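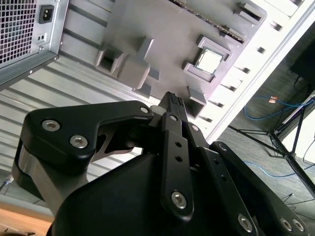
Page last changed: November (manual revision 2)

Section 4: Fitting memory in a desktop computer

Read this section before you buy or fit memory for a computer that will run the Nondow catalog software. It applies to desktop cases with a side panel. For laptops and all-in-one units, see Section 5.

Before you start

Check the memory type printed in the computer maker's manual. Modules of the wrong type will not seat in the slot. Buy modules as a matched pair where you can. The Nondow parts list shows pairs under order code 3321.

You will need a Phillips screwdriver, a grounding wrist strap and a clear table. Do not work on carpet.

CAUTION: Shut down the computer and unplug the power cord before opening the case. Do not rely on the power switch.

Opening the case

1. Save your work and shut down the computer.
2. Unplug the power cord, then all other cables.
3. Hold the power button in for a few seconds and let go.
4. Lay the case on its side with the removable panel facing up.
5. Take out the panel screws and put them in a cup.
6. Slide the panel back and lift it off.
7. Put on the wrist strap and clip it to bare metal on the case.

Finding the slots

The memory slots are long, narrow connectors set side by side on the motherboard. Some boards have latches at both ends of each slot, others at one end only.
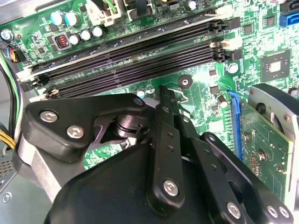 Figure 4-1. Motherboard with four empty memory slots.

Fitting the modules

8. Check the board maker's manual for which slots to fill first.
9. Open the latches on the slot you are going to use.
10. Hold the module by its edges. Line up the notch with the key in the slot.
11. Press down evenly on both ends until the latches close.
12. Repeat for the second module.

NOTE: If a module will not go in, take it out and turn it end for end. Never force it.

Closing up and testing

13. Unclip the wrist strap and refit the side panel.
14. Reconnect the cables, with the power cord last.
15. Start the computer and open the system information screen. The total should match the memory you fitted.

If the computer beeps and does not start, unplug it and reseat both modules. If Nondow reports error 464 after a memory change, open Settings, choose Cache, and select Rebuild. The rebuild may take several minutes. Leave the program open until it finishes.

Continue to Section 5 for laptops and all-in-one units.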